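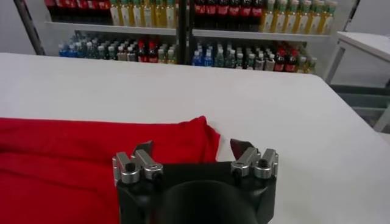
Wrist cam view, red cloth on the white table, Hernevine gripper kit.

Last updated: January 19, 2026

gripwrench
Finally got the Hernevine kit mounted and I'm having a blast with it! Paid 700 for the set (gripper, wrist camera, cable bundle) and had it bolted up in one evening. Soft stuff is what I bought it for, and I love how you get both fingertips in view with the fold of cloth right between them.

tallowbee
Nice. How's the software? I have the older Pravico and its calibration drove me nuts.

gripwrench
Calibration took me 30 minutes, first try. I've logged 163 cloth picks since November and only redid it once.

moss_and_motor
Going to disagree a little. That hub eats the bottom of the picture, and for 700 I'd want the camera up higher. My Esteban mount costs less and sees more table.

gripwrench
Fair, but with the Esteban I lost the fingertips every time I went in close. I'll take the hub!

tallowbee
Same here, close-up matters more to me. Does it do towels? Thick ones slide right out of the Pravico.

gripwrench
Hand towels yes, bath towels not yet. Softer pads are on order, will post when they show up.

moss_and_motor
Post the part number too please. Still keeping my Esteban :)

Related threads
Prarkura arm: which adapter plate?
Pravico calibration woes
Esteban mount, long-term review

Contact | Copyright 2026 | Back to top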